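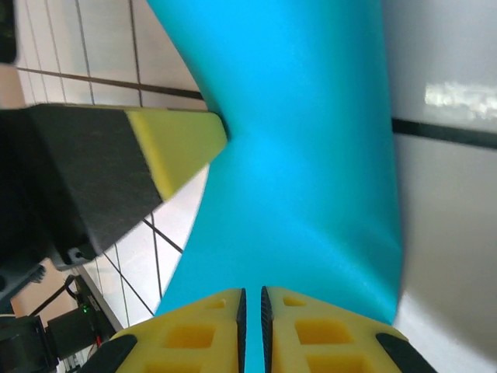
4.2 Small flat things and the trouble with folding them

The literature on household folding is kind to towels. A towel has four corners, no opinions and a great deal of spare material with which to hide a mistake. Small pieces have none of this slack, and it is to them that we now turn, with some reluctance on the part of the second author.

Hirose and Tamura kept a folding diary through April, in which every item that passed through their hands at the Garkham rooms was noted along with the number of attempts it took. Of the 100 entries, the large items make dull reading. The small ones do not. A piece held at both ends has to hang somewhere, and where it hangs depends on how far apart the ends are, how evenly they are held and whether it has been folded that way before. Old creases are stubborn. Several entries in the diary consist of the single word "again".

We use three terms for the state of a piece between its first lift and its last fold. It is slack when the middle hangs free, pinched when one part is drawn much narrower than the parts on either side of it, and set when it keeps its shape once put down. Takagi (personal communication) has proposed a fourth, "hopeless", which we decline to define but have found useful.

Figure 6 gives the case we return to most often: a bright cyan piece held up between two grips, with its lower edge coming down to a point.

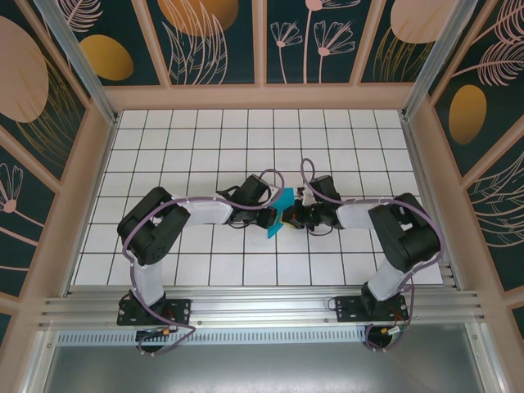
Figure 6. The cyan piece held from both sides over the tiled floor, pointed edge hanging below the grips.

The point matters more than it looks. A straight lower edge can be laid down all at once, whereas a pointed one arrives early and must be dealt with while the rest is still in the air. Hosoda's advice is to let the point touch first and lower the remainder over it — slowly, and without talking. The diary bears him out on the first part. We did not record the talking.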